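生活財の管理と保存　第4回講義資料
黒色および濃色表面の手入れと照明

担当　ツゥシュエン・タイ（Tzu-hsuan Tai）
ジャスタニア生活文化学院　住環境学科

1　本回の位置づけ

前回は、白色および淡色の壁面について、汚れの種類と清掃方法の対応関係を扱った。本回では対象を濃色の表面に移し、家具の天板、棚板、建具などに用いられる黒色仕上げの性質と、日常の管理上の留意点を取り上げる。配付済みの用語表のうち、「光沢」「拡散反射」「鏡面反射」「面粗さ」の項を事前に読んでおくこと。

なお、第3回の小課題について、壁面の汚れを「経年による変色」とのみ記した答案が目立った。変色の原因が光によるものか、油煙によるものか、あるいは塗膜自体の劣化によるものかを区別して記述する必要がある。再提出を希望する者は、次回の講義開始までに学科事務室へ提出のこと。

2　濃色表面における汚れの見え方

一般に「黒は汚れが目立たない」と言われるが、これは汚れの側の色を考慮していない表現である。墨、油、鉄さびのように暗い色の汚れは、たしかに黒色の表面では判別しにくい。一方、綿ぼこり、皮脂の跡、水道水に含まれるミネラル分の析出は、下地との明度差が大きくなるため、淡色の表面よりもかえって目につきやすい。

皮脂の跡は、色の違いとして見えるというより、光沢の違いとして見える。つや消しの面に皮脂が付着すると、表面の微細な凹凸が油分で埋まり、その部分だけ鏡面反射の割合が増す。そのため正面からは見えず、斜めから光を受けたときに初めて現れることがある。点検にあたっては、視線の角度を変えて少なくとも2方向から確認する。

3　つや消し仕上げと光沢仕上げ

つや消し仕上げは、塗料に混合されたつや消し剤、または表面の機械的な処理によって、入射した光を広い範囲に散らすものである。照明の像は映り込まず、明るい部分は輪郭のぼやけた灰色の帯として知覚される。光沢仕上げでは照明器具の形がそのまま映り込み、反射の位置も観察者の移動に応じて大きく変わる。

両者の管理上の差は、摩擦に対する挙動に顕著に現れる。光沢仕上げでは擦り傷が白い線として残る。つや消し仕上げでは、同じ箇所を繰り返し拭くことによって凹凸がならされ、その部分だけにつやが出る。いわゆる「てかり」であり、いったん生じたものを部分的な手入れで元に戻すことは難しい。
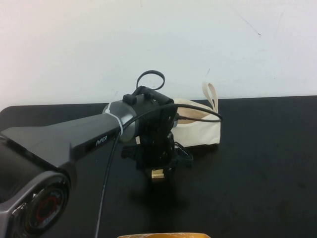 てかりの発生を抑えるためには、拭き取りの圧力と回数を減らすことが基本となる。研磨剤を含む洗剤、メラミン樹脂の発泡体、粗い繊維の布は、つや消し面には使用しない。市販の研磨用シートには2,000番のような細かい番手のものもあるが、番手が細かいほど安全であると考えるのは誤りである。細かい番手の研磨材は面を滑らかにする働きをもつため、つや消し面に用いれば、まさに避けるべき変化を生じさせる。

4　日常清掃の手順

以下は、塗装された濃色の天板を想定した標準的な手順である。無塗装の木材、漆塗り、天然石については別に扱うので、本手順を適用しないこと。

（1）天板上の物品を移動する。引きずらずに持ち上げて移す。
（2）柔らかい刷毛または乾いた布で、ほこりを一方向に払う。砂粒が残ったまま拭くと、それ自体が研磨材として働く。
（3）水で湿らせて固く絞った布で拭く。皮脂が残る場合に限り、薄めた中性洗剤を用いる。
（4）洗剤を用いたときは、水拭きによって成分を除く。
（5）乾いた布で直ちに水分を取り、自然乾燥に任せない。濃色の面では水滴の跡が輪郭として残りやすい。
（6）斜めから光を当て、拭き残しを確認する。

アルコールを含む製剤は、塗膜の種類によっては軟化や白化を招く。使用の可否が不明な場合は、目立たない箇所で試したうえで判断する。試験箇所の位置と結果は、管理票の備考欄に記入しておくことが望ましい。

5　照明との関係

濃色の面は入射光の多くを吸収するため、同じ照度であっても、白い壁に囲まれた場合と暗い壁に囲まれた場合とでは、面の印象が異なる。白い壁を背にした黒い天板では、明度の対比によって天板の縁が強調され、面の内部の細かな差異はかえって読み取りにくくなる。鑑賞を目的とする場では利点となりうるが、作業や点検の場では、手元を補う局所照明を検討する。

天井からの照明のみによる場合、水平面の汚れは比較的見つけやすいが、側面や下向きの面は見落とされやすい。清掃後の確認では、手持ちの灯具を面に近い角度で動かし、反射の乱れを探す方法が有効である。灯具の熱が面に伝わらないよう、距離を保つこと。

6　事例

ある集合住宅の共用学習室では、つや消し黒の天板を備えた机を導入したのち、利用者が手を置く手前側にてかりが生じた。聞き取りの結果、清掃の担当者が毎回同じ側から強く拭いていたことが判明した。本事例を整理したンガンリン・ラム（Ngan-ling Lam）は、摩耗の原因として利用者の接触と清掃時の摩擦の2つを挙げ、後者の寄与を軽視すべきでないと指摘している。対応として、机の向きを定期的に入れ替えること、および乾拭きの頻度を見直すことが提案された。

この事例について、演習では次の点を検討する。第一に、二つの原因を外観から区別できるか。第二に、机の向きを入れ替えることが摩耗の進行そのものを抑えるのか、それとも分散させるにとどまるのか。議論の進行はクォクワイ・チュウ（Kwok-wai Chu）が担当する。

7　課題

自宅または学内にある濃色の表面を一つ選び、仕上げの種類、照明の位置、確認された汚れまたは摩耗の状態を記録し、適切と考える清掃方法を提案せよ。提案には、用いない方がよい用具または洗剤とその根拠を含めること。学内の備品を対象とする場合は、事前に管理部署の了承を得ること。

書式はA4判、横書きとする。提出期限は11月末日、提出先は学科事務室とする。次回は金属面の変色と防錆を扱う。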